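Plirkell
@plirkell · 18/06/2026 · thread

1/ OK, I have been putting off the odds-and-ends bin in the shop for two years and this week I finally went through it. I'm so happy about this! Thread for anyone else with a bin like mine.

2/ You know the kind. Big gray metal thing with sloping sides, and whatever doesn't have a home slides to the bottom and stays there. Mine is scratched to bits and the paint on the far wall is pretty much gone in a band. I love it anyway.

3/ First rule, and I stole this from the folks at Florno: don't tip it out. I tried that in April and ended up with a floor full of stuff and no energy left (plus a very sore back). Go piece by piece, from the top.

4/ It goes so much better once you're near the end and can see bare metal again. A black glove, a red-orange cylinder, a blue plastic block, a long wooden stick, a skinny black brush-looking thing. That's a bin you can finish before lunch! 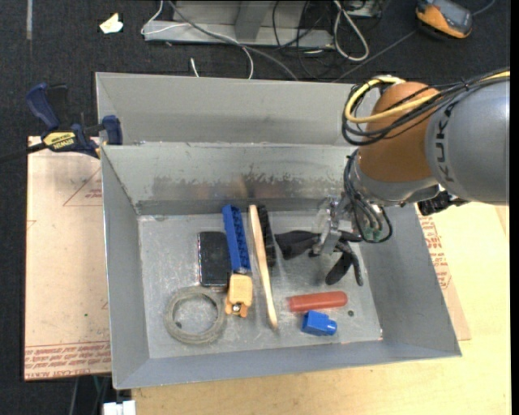 5/ SOFT STUFF FIRST. Gloves, rags, anything floppy. They hide the small things, so get them out early. A glove without a partner gets one month on the hook by the sink, then it goes.

6/ LONG STUFF NEXT. Sticks and handles stand upright in an old Detum bucket now. Best change I've made all year. I can grab one without digging!

7/ Then the chunky plastic bits. I keep a tray for "no idea what this is" and it's allowed to hold up to 2 handfuls. When it's full, something leaves.

8/ Last job is wiping down the walls. Warm water, a bit of dish soap, an old towel. The brown smudges mostly stay put and I've made my peace with that.

9/ Next up is the drawer under the Stöckli bench, which is much worse. Send me your bins, I want to see them all!

659 likes

Comments

tapeandtwine: The mystery tray limit is so good. Mine is currently a mystery shelf.

oldbenchdog: One month for single gloves is generous. I give them a week.

marrowfield_shop: Doing mine tonight, bucket is ready

More from Plirkell
Which hooks hold a wet apron
Sorting screws while the radio is on
The drawer of dried-up markers

Contact · © Plirkell · Back to top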